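Wurnisero: garment repair records

Version 2, released 01/11/2022
Maintainers: Matvii Melnychuk, Vasylyna Panasiuk

Summary

Wurnisero is a table of clothing repairs logged at two mending shops, Mernadham and Tonham. It holds 278 records. Each record covers one repair to one garment, so a coat with a torn lining and a missing button appears twice under the same garment_id. The table is meant for work on how clothes wear out and what it takes to keep them in use.

Files

repairs.csv: one row per repair
garments.csv: one row per garment
codes.txt: full list of fault and method codes
CHANGES.txt: edits between versions

All files are UTF-8 with comma separators and a header row. Text fields are quoted. Empty cells mean that the value was not written down at the counter; they do not mean zero.

Main fields

garment_id: string, unique within garments.csv
shop: MER or TON
garment_type: trousers, shirt, coat, knitwear, skirt, other
fabric: denim, wool, cotton (other), linen, synthetic, mixed, unknown
fault: code, see codes.txt
method: code, see codes.txt
minutes: integer, bench time only, without intake or pressing
outcome: returned, returned_partial, declined

Denim is kept apart from other cotton. The two shops use a heavier needle and a different thread for it, and combining the classes hides most of the variation in minutes.
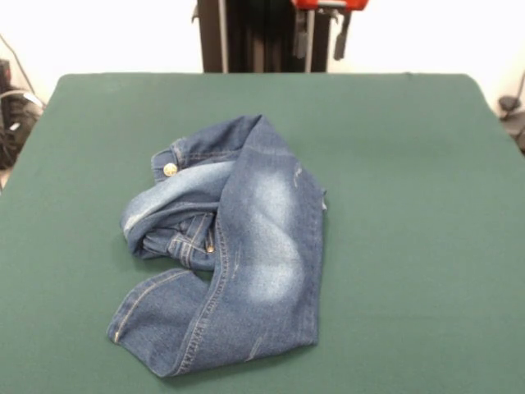
Fig. 1. Blue jeans, garment_type "trousers", fabric "denim". Fading is not coded as a fault.

Fault codes describe the damage as found at intake. Where a seam had failed next to a worn patch, the mender chose whichever took longer to put right. This rule was applied from September onwards. The 70 records made before then were recoded by Panasiuk from the paper slips, and are marked recoded = 1.

Collection

Slips were filled in by hand and typed up by Melnychuk. Customer names and phone numbers were left out at that stage. Prices were removed in version 2 after the shops changed how they charge.

Known problems

Tonham rounded minutes to the nearest five. Mernadham did not.
In 7 rows, fabric is "unknown" although the garment type is given.
The code MAO refers to the Mao collar and is used only for collar repairs on shirts and coats. It was typed as "MAO" and "mao" in version 1; both are now upper case.

Loading

Read garment_id as text. Some values begin with a zero, which most spreadsheet programs will drop on import.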